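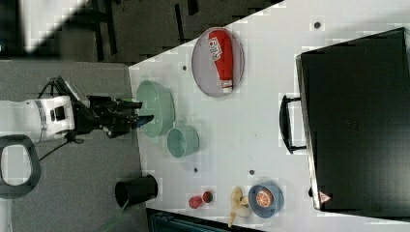 Gonalix posted the second-season numbers for its short-stem sorghum line. Thread on what the trial does and doesn't show.

1/ Design: 80 plots, randomized blocks, two sites. One site is clay loam with pivot irrigation. The Pisharody site is sandy and rainfed. Same seeding rate and same row spacing at both.

2/ Days to flowering averaged 59 at the irrigated site. The rainfed figure is missing from the summary table. I asked Ziad Semaan for it and he says it goes in the full report.

3/ Lodging scores are good. The stem is short enough that you would expect that. The check variety is a tall one, so the comparison flatters the new line. A short commercial hybrid should have been in there.

4/ Head counts: 597 heads sampled for grain weight, pooled across sites. Pooling is a problem. Water supply changes seed size, and the site effect is now buried in the error term.

5/ Nitrogen was applied at a single rate. No response curve, so nothing can be said about fertilizer savings. The press note says it anyway.

6/ Mitali Kanagaratnam points out that bird damage was scored by eye in June, before grain fill. Those scores should be dropped.

7/ What I'd want before planting it: plot-level data, separate site means, and one more dry year at Pisharody.

8/ Seed is not on sale yet. Kasun Begum has the request form for anyone running on-farm strips next season.

Aug 26, 2023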